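News > Workshop Updates > Teaching by Hand

Teaching by hand at the Akstead workshop

December 24, 2024

14 shares | 3 comments

Since September the Akstead workshop has been running its Trarau sessions, in which people show a robot arm how to do a small job and the recordings are used to train it. Several readers have written in to ask what goes on in these sessions, so this item covers the basics and gives the dates for the new year.

Most of the work is pick and place. The person in charge of the arm moves it to an object, closes the gripper, lifts, carries the object somewhere else and lets go. Then the object is put back in a new spot and the whole thing is done again. One run of this is called a demonstration. A session lasts 45 minutes, with a break before the next one, and most people find that long enough. Attention drops off after that and the recordings get sloppy.

There are two ways to give a demonstration. In the first, you take hold of the arm and guide it through the motion while the motors go slack enough to let you. Beginners usually do well with this because they can feel where the joints want to go. The drawback is that your hands and sleeves end up in the camera view, and the robot won't have those to look at when it works alone.

In the second, you sit to one side and drive the arm with a handheld controller. We use the Stodilico software for this. It takes longer to learn – plan on losing your first session to practice – but the video comes out clean, and the arm's own movements are recorded at the same moment as the picture. Since the fall we have done nearly all our recording this way.

The Osagie group, who share the training results with us, asked for 125 good demonstrations of each task before they train on it. We reached that number for the first task in November. The second stands at 55. Runs that go wrong are kept in a separate folder and labeled, so please don't delete them, even the embarrassing ones.

A few notes for people who have signed up. Start each run with the arm in its home position and the gripper open. Move at an even pace and don't stop in midair to think; if you need to think, do it before you press record. Change the position of the object between runs, and use the corners and edges of the work area as well as the middle. We also switch the table covering from time to time so that the robot doesn't come to depend on one plain background. A bold pattern is harder for it, and we want some of that in the set.

The small wooden cube is still the object most people start on. It has flat sides, it doesn't roll, and the parallel gripper can close on it squarely if you line up the fingers first. Lining up is the part that takes practice. Come straight down from above and turn the wrist while you are still high.
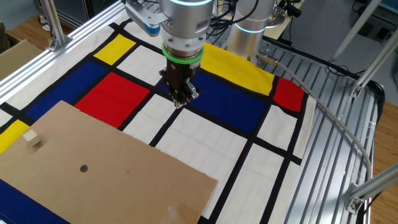

How does the robot learn from a demonstration if the object is never in the same place twice?

It learns from the whole collection. Each recording pairs what the cameras saw with how the arm moved at that moment, and over many runs the training picks up the link between where the object is and where the gripper should go. If every run had the object in one place, the arm would only learn to go to that place.

Sessions start again in the second week of January. There are 2 controllers, so places are limited to two people at a time. Sign up on the sheet by the workshop door or reply to this newsletter with the evenings you can make.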